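Bríd McGrath
Jul 31, 2022

OK a thread, since three people asked me the same thing this week: how do you learn to bake decent bread in a rental kitchen with a terrible oven. Settle in, I have opinions.

Background. I moved to Oltelmont in April with two suitcases, a cast iron pot and a jar of sourdough starter that rode the whole way between my feet. The apartment has an oven older than I am. The dial goes from "Lo" to a smudge.

First loaf: a brick. Second loaf: a brick with a hole in it. I ate both. Toasted thin, with a lot of butter, almost anything is food.

Step one was buying an oven thermometer and I'm annoyed it took me two loaves. Mine was the cheap one from the hardware store on Carroll Street. Hang it from the middle rack, turn the dial to where you THINK 450 is, and go watch some TV. Mine ran 66 degrees cold. Sixty-six!!

So now there's a strip of masking tape on the oven door with my real numbers on it. Landlord has seen it and said nothing. We have an understanding.

Step two, preheat way longer than you want to. The little light on mine clicks off early and it is lying. I give it 40 minutes with the pot inside, lid on. Yes, in July. Yes, the kitchen is a swamp. I bake at six in the morning in summer and then go lie on the tile in the hallway.

About flour, because I know that's the next reply. I use plain store-brand bread flour for most of it and swap in a scoop of whole wheat. I did the fancy phase. I paid for the stone-ground stuff from the Sestier mill stand at the market and it was lovely, it smelled like a barn in a good way, and I couldn't handle it at all. It drank water at a totally different rate and I ended up with soup.

Go back to the fancy flour once you can make the boring loaf in your sleep. I'm nearly there. I bought another bag last weekend and it's sitting on the fridge looking at me.

Hydration! People love to brag about this and I fell for it. I was trying for those big wild holes and all I got was dough stuck to the faucet. Drop the water. Seriously, take out a few spoonfuls and see how much nicer your life gets. The jam doesn't fall through, either.
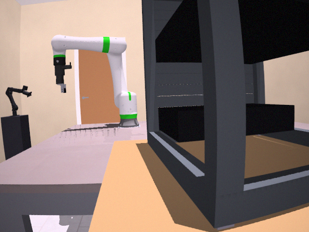 2 min read

Kneading vs. folding. I'm a folder. Wet your hand, grab one side, stretch it up, flop it over, turn the bowl, do it again until it pushes back at you. Then leave it alone for half an hour and do it again. I do four rounds if I'm home and two if I'm not, and I could not tell you which loaf was which afterward.

My mother kneads. She kneads like she's mad at it, on the bare counter, no recipe, with the radio on. Her bread is better than mine, so take all of this with however much salt you like. (Speaking of which - weigh your salt. I forgot it once and it was like eating a pillow.)

Rising times in recipes are a rumor. "Let rise four hours" - in whose house? In April mine took all day on top of the radiator. Now it's ready before I've finished my coffee and my phone. I put the dough in a straight-sided tub and stick a rubber band where it started. When it's up by a bit more than half, I move on.

If you have to go out, put it in the fridge. That's the whole trick. I spent weeks planning my Saturdays around a bowl. The fridge will hold it until tomorrow and it even tastes better, kind of tangy. Mine shares a shelf with the pickles.

Shaping is the part I still mess up. Flour the counter less than you think, because it needs to grip a little. Drag it toward you and the top goes tight like a drum. If it tears, stop, walk away, let it rest, try again in ten minutes. I tore three in a row in June and said some things.

Baskets: I don't own one. Colander, dish towel, rice flour rubbed into the towel. Regular flour sticks, rice flour doesn't. One bag has lasted me since I moved.

For scoring I use a plain razor blade. Go in at a slant and be quick about it. My first ones looked like I'd asked the loaf for permission. One long cut is plenty, you can do wheat stalks and leaves later if that's your thing.

The pot. Mine's a dented Rastex my aunt gave me when she switched to something enameled and gorgeous. Lid on for the first part, lid off to get color. Parchment underneath so you can lower it in like a hammock and keep your knuckles. I have a scar on my left thumb from before I knew about the hammock.

Bake it darker than feels right! Every loaf I pulled early because I was nervous was gummy in the middle. Now I wait until I'm a little worried, and then I give it five more minutes.

And then you have to let it cool, and I know. I KNOW. I cut into one hot in May with people over and it squashed flat under the knife. Everyone was very polite. It got eaten in six minutes flat, so maybe I'm wrong on this one too.

Starter stuff quickly: it does not need feeding twice a day. Mine lives in the fridge and gets fed when I remember. It's gone gray on top, it's smelled like nail polish, it spent a long weekend forgotten in a cupboard. Pour off the weird liquid, feed it, feed it again tomorrow, carry on.

Last time I posted a loaf it got 2,000 likes and a man told me my crumb was "tight." Sir, it was a sandwich loaf. It held a sandwich.

If you're in Oltelmont and want some starter, send me a message and bring a clean jar. I'm baking again in the morning, with the Sestier flour this time. Less water. I'll let you know how it goes.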